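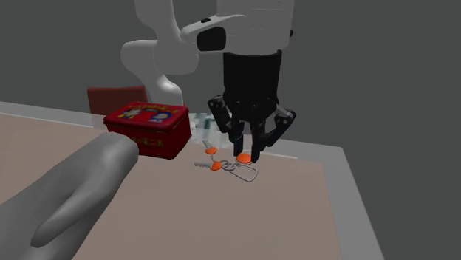 Keys on a ring, and a red tin box.

Home | Minutes | Allotments | Newsletter | Contact

Search this site... Go

MARNSTEAD COMMUNITY GARDEN ASSOCIATION
Minutes of the January meeting

Present: Zerrin Başaran (chair), Aarne Mustonen, Hayley Lightfoot, Elif Naz Erdem, Recep Kahraman (minutes), and nine plot holders, one of whom was looking for the yoga class and stayed anyway.

The meeting opened at 7:10 p.m., the 7:00 start having been observed by Aarne alone.

1. Minutes of the last meeting
Approved after one correction. Hayley did not "storm out" in November. She left at normal speed. The secretary regrets the verb.

2. Keys to the north gate
Zerrin reported that the padlock has been changed again. Anyone with an old key may keep it for sentimental reasons. New keys can be signed for at the shed on work mornings, one per plot. Plot 14 asked for three and was given one. Plot 14 asked for this to be noted.

3. Money
Elif Naz reported a balance of $1,676 after the insurance was paid. The fall plant sale brought in $592, mostly from tomatoes that Hayley had priced to be rid of. The hose repair cost $217, which several people felt was a lot for a hose. Aarne said it was a lot of hose. Report accepted.

4. Water
The Pilport Road tap will stay off until the hard frosts are over. Two members asked how we would know when the hard frosts were over. There was a long discussion of signs, including birds. Moved by Hayley that the chair decide. Carried, with the bird party abstaining.

5. Compost
Someone is still putting avocado stickers in bay two. The secretary was asked to write a firmer notice. The existing notice says "Please, no stickers" and has itself been composted.

Aarne offered to turn all three bays before March if he could have help. Silence was recorded. Recep and the gentleman from yoga were eventually put down for it.

6. Waiting list
There are 37 households on the list. Elif Naz proposed splitting any plot that comes free into two halves. Those with whole plots spoke warmly of the benefits of whole plots. Zerrin asked for written comments before the next meeting, on one side of the paper, and looked at Aarne while saying so.

7. Seed order
The order goes to Rengifo Seeds at the end of the month. Please mark the sheet clearly. Last year "beans, the usual" was read as runner beans, and we are all still eating them. Hayley wants to try a squash called Cliltia, described in the catalog as vigorous. It was agreed that she may have one packet and the far corner.

8. Other business
(a) The scarecrow on plot 6 has been found facing the road. The owner says it was always meant to.
(b) The bench is still wobbly. Recep to look at it. (Carried over from September, July and May.)
(c) A plot holder asked if meetings could be shorter. Discussed for 20 minutes and held over.

The meeting closed at 9:05 p.m. Next meeting in the library back room, same time. Bring your own mug.

R. Kahraman, secretary

Contact the secretary | © Marnstead Community Garden Association | Back to top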